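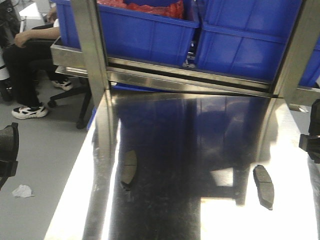

Costache

Section 4. Sorting and bagging brake pads at the bench

This section covers the Firkoddale packing bench when it is set up for loose brake pads. It assumes the bench has been levelled and the upper shelf fitted as in Section 2. Read it through once before starting a batch.

4.1 Setting up the bench

1. Wipe the steel top with a dry, lint-free cloth. Work from the back rail towards the front edge.
2. Put the blue crates side by side on the shelf, with their ribbed faces towards you. Push each one back until it sits behind the front rail.
3. Fill one crate with packing material to just under the rim. Do not press it down. It should pull out one piece at a time.
4. Switch on the overhead light and stand where you will be working. If the glare off the steel hides any part of the top, tilt the lamp until you can see that area clearly.
5. Check that the batch card matches the label on the delivery box.

Note: Fine scratches on the top are normal wear and do not mark the pads. Report any scratch you can catch with a fingernail.

Caution: Do not use spray cleaner, polish or oil on the bench. Any of these can get on to the friction material, and a pad with oil on its face has to be scrapped.

4.2 Laying out the pads

1. Put on clean gloves. Change them after every 60 pads, or sooner if they look dirty.
2. Take 2 pads at a time from the delivery box and lay them flat with the friction face up.
3. Leave a hand's width between them. Pads that knock together can chip along the edge.
4. Keep them clear of the front edge of the bench.

4.3 Checking each pad

1. Lift the pad by its sides and hold it upright, with the backing plate away from you.
2. Look across the friction face from top to bottom. It should be an even, matt grey.
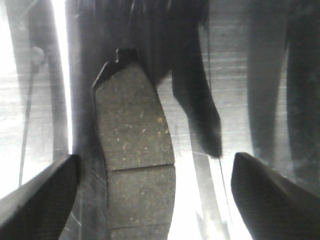 3. Small pale flecks in the face are acceptable on the Dindville grade, provided they are level with the surface. Brush off anything loose with the soft brush. If a fleck leaves a pit behind, put the pad in the reject tray.
4. Follow the groove from one side to the other. It should be open along its length, with no dust packed into it.
5. Check the rim of the backing plate where it shows around the friction material. Look for lifting, rust or a gap between the two.
6. Check the tab on the backing plate. The corners should be square and free of burrs.

Caution: Never scrape the face with a blade. Never blow dust off a pad by mouth or with an air line – use the extractor.

4.4 Bagging

1. Bag the pads in pairs from the same batch, friction faces apart, with a sheet of card between them.
2. Fold the bag over twice and seal it.
3. Write the batch number on the label. Esness orders also need the shelf code.
4. Stack the sealed bags in the carton. A carton holds up to 49 bags.

Replace the soft brush after 3,000 pads and enter the change in the bench log. For cleaning at the end of a shift, see Section 5.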